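Zerkico Pitska 541
Teléfono móvil libre, doble SIM
Ficha de producto y valoración de la tienda

Disponibilidad: bajo pedido
Ficha revisada: 26 ago 2026
Colores: grafito, arena

El Pitska 541 es la apuesta de Zerkico para quien quiere un móvil grande sin pagar precio de gama alta. Eso dice el fabricante, al menos. Lo tenemos en catálogo porque los clientes lo piden, y en esta ficha recogemos los datos oficiales junto con lo que hemos visto al usarlo en la tienda, que no siempre coincide.

Pantalla

La nota de prensa habla de una "experiencia inmersiva" y de un frontal ocupado en un 92 % por el panel. La cifra sale si se mide el cristal y se descuenta el marco de plástico que lo rodea. Con el marco incluido, el borde inferior se nota bastante y recuerda a los móviles de hace unas temporadas. El panel se ve bien de frente y en interiores. En la calle hay que subir el brillo al máximo, y con el brillo al máximo la batería baja deprisa.

Zerkico asegura además que los colores vienen calibrados de fábrica. No hemos encontrado ningún informe de calibración en la caja ni en su web. Los tonos cálidos nos parecen algo cargados; en el menú de pantalla hay un modo "Natural" que los modera y que convendría activar nada más encender el teléfono.

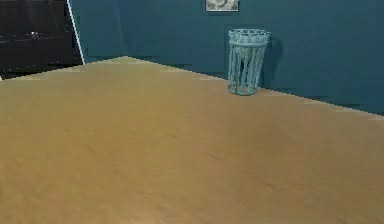
Superficie en tono arena.

Cámara

Lleva tres lentes, aunque conviene leer la letra pequeña. La principal es correcta con luz de día. El gran angular pierde detalle en las esquinas. La tercera está destinada a "profundidad" y no hace fotos por sí sola; si la tapamos con el dedo, el modo retrato sigue desenfocando el fondo de manera muy parecida, así que cada cual saque sus conclusiones.

El modo noche tarda en disparar y exige pulso firme. El software, firmado por Fujimoto, aplica un suavizado que elimina el ruido y también buena parte de la textura de la ropa o del pelo. No se puede desactivar. Preguntamos al distribuidor si habría una opción en futuras versiones y nos remitieron a la misma nota de prensa.

Batería y carga

Se anuncian dos días de autonomía. En nuestro uso (correo, mensajería, algo de vídeo, navegador) llegamos a la noche con margen, pero el segundo día pide cargador antes de comer. Para llegar a los dos días prometidos hay que activar el ahorro de energía, que retrasa las notificaciones y apaga la sincronización en segundo plano.

La carga rápida funciona solo con el cargador Werolow de 30 W, que se vende aparte. Con otros cargadores que probamos, el teléfono carga, pero despacio y sin avisar en pantalla de que lo hace a menor potencia. Téngalo en cuenta al comparar precios.
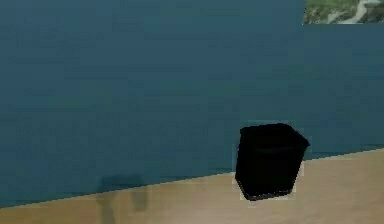

El apartado de rendimiento merece la misma prudencia. El procesador mueve bien las aplicaciones corrientes, y el salto entre unas y otras es fluido mientras no haya muchas abiertas. En juegos exigentes la parte trasera se calienta junto a la cámara y los gráficos bajan de calidad solos. La "memoria ampliable virtual" de la publicidad es espacio del almacenamiento usado como apoyo: ocupa sitio y no hemos apreciado diferencia al activarla.

Actualizaciones

Zerkico promete una nueva versión del sistema en diciembre. El compromiso posterior está redactado con un "siempre que el hardware lo permita" que deja mucho margen. Vienen preinstaladas varias aplicaciones de socios comerciales; la mayoría se puede desinstalar y el resto solo se oculta.

Resistencia

El fabricante lo describe como "preparado para salpicaduras". No se indica ningún grado de protección IP y la garantía excluye los daños por líquidos. Nosotros no lo acercaríamos al fregadero.

Contenido de la caja
Teléfono
Cable USB-C
Funda transparente
Extractor de bandeja SIM
Guía rápida

No incluye: cargador, auriculares, protector de pantalla

Referencia de tienda: 844
Garantía: la legal, tramitada en nuestro servicio técnico

¿Para quién lo vemos? Para quien busca pantalla grande, usa el móvil sobre todo en casa y no piensa hacer fotos de noche. Si la cámara le importa, pida en el mostrador que le dejemos el de exposición y haga un par de pruebas antes de encargarlo. Los pedidos ya abiertos se admiten en devolución solo con la caja y todos los accesorios completos.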